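December
By Birlow Documentation

4.3 Filing single-serve packets in a clear bin

This section covers the transfer of flat, narrow packets from shipping cartons to open storage bins. It applies to the Sorkach 2 bin and to any rectangular plastic bin with straight inner walls. For jars and pouches, see 4.5.

Before you start

- Clear a table large enough for the bin and one unpacked batch.
- Wipe the inside of the bin and let it dry completely.
- Check the batch code on the carton against the packing slip. Batches 593 and 1354 have different expiration dates and must not share a bin.

CAUTION: Do not open cartons with a blade longer than the flap is thick. A cut packet must be discarded.

Procedure

1. Set the bin on the table with one short side toward you.

2. Tip the packets out behind the bin or to one side of it. Leave them in a loose pile. Sorting at this stage is not required.

3. Pick out any packet with a split seam or a missing label and set it aside.

4. Take a small handful, square the ends against the tabletop, and stand the packets on their long edges in the bin. Start at one end and work toward the other.

5. Hold the row upright with one hand. With the fingers spread over the packets, press the row toward the end wall. Use the other hand to add or separate packets at the end of the row.

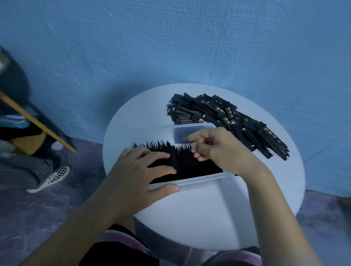
6. Continue until the row stands without support. Stop when one more packet would bow the side walls.

7. Run a fingertip along the top edges. Pull up any packet that has slipped below the others and reseat it.

8. Write the batch code on a bin tag and attach the tag to the short side.

NOTE: Uneven top edges are acceptable if the lid closes flat. If the lid rocks, remove packets from the end of the row until it seats.

NOTE: Bins going to the Mathebula shelf units are stored with the tag facing out. Enter the bin under form 1946 before shelving.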